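12/29/18

Hinasano opens bedroom rooms at Clolleck showroom

Furniture and bedding retailer Hinasano has opened a bedroom floor at its Clolleck showroom, with full-size beds made up as they would be at home.

The floor covers 700 square metres above the existing sofa department. Customers can try the beds, handle the bedding and take away fabric samples without making an appointment.

The main display is built round the Keveto, a double bed with a tall upholstered headboard and a padded base to match. The headboard is divided into vertical channels and is shown in brown against a pale grey-blue wall.

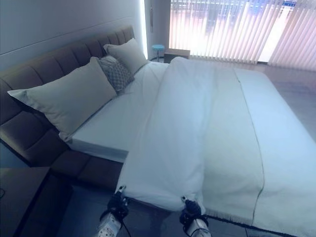

The Keveto can be ordered in 50 fabrics. Delivery to homes near Clolleck includes carrying the bed upstairs, putting it together and taking away the packaging. Collection of an old bed or mattress can be added when the order is placed.

Bedding for the floor comes from Cheema, which has supplied Hinasano with sheets and duvet covers for the past 2 years. The Cheema range is sold in white and cream, with a small number of patterned cushions in grey. Fitted sheets come in two depths, and customers are asked to measure the mattress before buying.

A spokesperson for Hinasano said: "People kept asking us what a bed would look like with the covers on. A bare mattress on a shop floor is hard to judge, so we have made the beds up properly and we change them regularly. We want customers to sit down, pull the covers back and see how they feel."

Staff on the new floor will also give short bed-making sessions. These cover fitting a bottom sheet so that it lies flat, getting a double duvet into its cover, and shaking out the filling when it has gathered in the middle. Sessions are free and there is no need to buy anything.
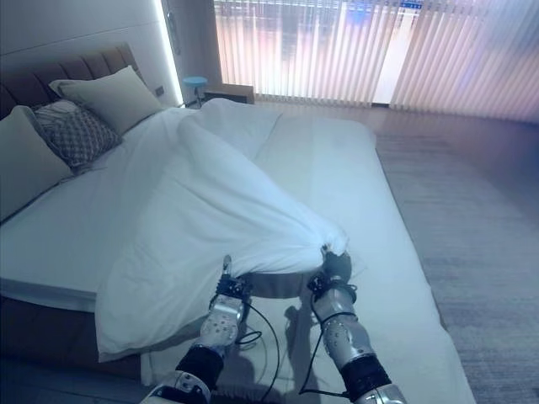

Places at the sessions are limited and should be booked at the customer service desk. Children are welcome with an adult.

Hinasano's customer leaflet on bed care is also available at the desk. It has advice on washing white cotton, airing a duvet and brushing dust out of the channels of an upholstered headboard. The first print run is 3,000 copies, and a large-print version can be requested.

A further group of rooms, with single beds and storage for smaller homes, is planned for May. Details of the range and prices will be released nearer the time.

The bedroom floor is reached by the stairs or lift beside the main entrance and keeps the same opening hours as the rest of the showroom. Parking is free for customers.

Notes to editors

Hinasano sells furniture, bedding and lighting from its Clolleck showroom. Fabric samples and price lists for the Keveto are available from the press office on request.

ENDS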